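Firnach Parts Cell Kit
Recording kit for handling work. Racks, totes, awkward plastic bits, hubcaps.

Page updated Apr 10, 2025. Prices on request, see bottom.

Quick version: a kit for people who already own an arm (or two) and need a lot of recorded handling examples to train on, and don't want to spend the winter building the room for it. Racks, tape plan, part set, the mounts, the recorder, the review software. You bring the robot. We bring the rest and set it up with you.

Started as our own room in Zerkdale. Other teams kept asking to buy the bits so now it's a product.

What the kit is for

Pick, place, turn over, hand across, put back in the tote. Car trim and wheel covers mainly, that's where most of the asking came from. Large light parts with a shiny face and horrible edges. A policy trained on boxes does badly with them. The only fix we've found is more examples, from more start positions, done by people who know when to stop and bin a take.

Each recording ("take" from here on) is one job from reach to release. Head view, wrist view, joint positions, hand positions, operator's inputs, all on one clock. Plus a written label for the task and a pass/fail from a second person who didn't drive it.

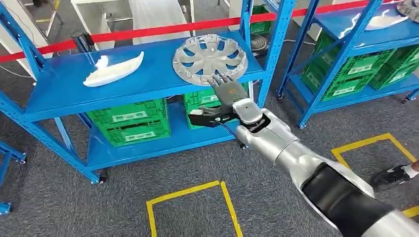

Takes are short on purpose. Long ones look impressive on a hard drive and then you spend a week cutting them up. Set the task, set the part down on its mark, drive, release, next. If the operator fluffs the grasp and recovers, keep it and tag it "recovery". Those are gold, don't throw them away. If the operator fluffs it and has to let go of the controls, bin it.

What's in the box (well, on the pallet)

Rack units, on casters. Perforated uprights so shelf height can be changed between sessions. Please do change it. One early customer recorded everything at one height and got a robot that was marvellous at that height.

Ventilated totes with label panels. Labels are blank, use your own scheme or ours.

Part set, 13 parts. Wheel covers, mirror-shaped covers, curved panels, a few brackets. Scuffs included, some are second hand and we leave them that way.

Floor tape and the layout sheet. Tape marks are where the rack and robot start from. There's a variation list that goes with it, so you shift things off the marks in a planned way and the shift gets written into the take.

Belt barrier and posts. Keep it up when the arms are live.

Head mount and wrist mounts. Fits most common arms, send us the flange drawing if unsure. Cameras are supplied with the mounts, calibration board too.

Recorder. One unit, sits on the cabinet, takes all the streams. Two drives, hot swap.

Takebook. That's the software. Task list, start/stop, tagging, second-person review, export. Runs in a browser on the same network, no internet needed.

Not in the box: arms, hands, grippers, safety assessment, operators. We can help find the last lot, see Training.

Wrist views

Gets its own heading because it's what most people email about.

The head view tells you where the part is. It's no good for telling you what the fingertips are doing once the hand's in the way, and with a big cover the hand is always in the way. So there's a wrist camera for each arm, set close, looking along the finger. Focus is fixed and set short. Things further off will be soft and that's fine, leave it alone.

Exposure: lock it. Please. Auto exposure on a glossy part gives you brightness jumps every time the wrist turns and the model will happily learn those instead. Takebook puts up a warning if it finds exposure drifting within a take.

Cable routing is on sheet 5 of the manual. Leave slack at the wrist joint, then tie down above it. Most of the failed streams we get sent are a cable tugged half out at full turn.

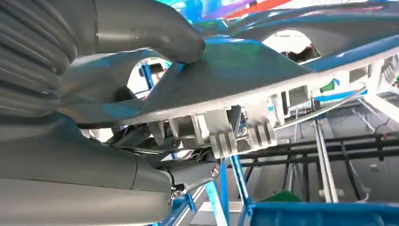
Curved panels are in the part set because they catch out nearly everything. Shape changes along the length, the weight isn't where you'd guess, and the outside face picks up the colour of whatever's near it. Get the wrist low and you're looking at the underside instead, which is a different object as far as a model's concerned: the panel with the two rounded cutouts has a row of pale moulded tabs and ribbed clips hanging down below its edge, while the finger is up on the top surface. We ask operators to record both sides of the edge, approach from above and approach from underneath, as seperate tasks with separate labels. Don't mix them under one "pick panel" label. We did that in November and had to relabel the lot by hand.

Same goes for contact. Log when the finger first touches and when it's taking load, there are two pedal inputs for this. Fiddly at first. Operators stop noticing after the first couple of sessions.

How a session runs

Warm up arms, run calibration check. If it fails do the full one, don't nudge numbers.

Pull the task sheet. Takebook picks the order so you don't get a hundred of the same easy pick and then boredom.

Reset person places the part to the card and steps back. Driver confirms, records, releases. Reset person marks it from their side.

Swap roles at the break. Tired drivers make slow wobbly takes and slow wobbly takes make slow wobbly robots.

Review same day if you can. Reviewer sees head and wrist side by side and gives pass, fail, or query. Query goes back to the driver with a note.

Export overnight.

The card deck that comes with the kit has 109 task cards. You won't want all of them. The ones with a red corner need both hands, skip those if you've one arm.

From a customer

"We had the arms already and had been recording on a trestle table with boxes from the kitchen. Nothing carried over to the real parts. With the Firnach racks we could at least argue about the model instead of arguing about the setup. The review step annoyed everyone for a fortnight and then saved us, we were failing far more takes than we'd thought. Would like the pedals to be heavier, they slide about on carpet."
Juniper Ruiz-Ortega, data lead, Lozano Handling, Bimasville

(Pedals: heavier base now shipping. Existing customers email us and we'll post one out.)

Data format

One folder per take. Video per camera, a single table for joints and inputs, a small text file with task, part, rack height, offset from marks, driver initials, reviewer, tags. Converters for the usual training formats are in the export menu. If yours isn't there send an example and we'll normally add it.

Timestamps are from the recorder, not from each camera. Dropped frames are listed, never filled in. If a take's lost too many it gets flagged and won't export unless you override it.

Faces and feet. People do walk into shot. Takebook has a blur tool for faces and it runs before export if you switch it on. Tell your staff they're being recorded, put it in writing, and give them someone to ask about it.

Training

Two days on site with the kit delivery, included. Day one is build and calibrate, day two is driving and reviewing with your own people. We won't drive for you on day two, you learn more if we keep our hands in our pockets.

We also run driver training in Zerkdale for teams hiring in operators. No robotics background needed. Good drivers have come to us from crane work, sewing, video editing. Patience matters more than quick hands.

Space and power

A room you can walk right round both racks in, with the barrier out. Carpet's fine, hard floor's fine, casters locked either way. Even light from overhead, blinds shut on any window facing the racks. Normal sockets for our kit. Your arms may want more, check.

Bits people ask

Can we use our own parts? Yes, and you should. Start on the set so you know the rig works, then bring yours in. Add them in Takebook first or the labels come out as "unknown part", which is no use to anybody later.

How many takes do we need? Depends on task, arm and model, and we won't put a figure on a web page. We'll look at your first batch with you and say where it's thin.

Hand or gripper? Either. Takebook stores them as different end types and won't merge them unless told. If you're swapping between the two mid project, redo the wrist calibration each time.

Do you sell data? No. What you record is yours and stays on your drives.

Can we rent? Yes, minimum term applies, racks and recorder come back to us, tape doesn't.

Spare totes? Sold in fives. Lids extra, hardly anyone wants the lids.

Known issues

Takebook loses the tag list if you rename a task while a session is open. Close it first. Fix is in testing.

Wrist mount screw on the older bracket works loose. Thread lock it, or ask for the newer bracket, no charge.

Recorder fan is loud. It just is. Cabinet door shut helps a bit, leave the back open for air.

Ordering

Kits are built to order. Tell us: arm make, end type, one or two arms, room size, what parts you care about. A phone photo of the room is useful. Quote comes back with a layout drawing and delivery slot.

Rack units, part set and mounts can be bought seperately. Recorder and Takebook only come as a pair.

Spares and returns go through the Zerkdale address, not Bimasville, the Bimasville unit is storage and there's often no one in.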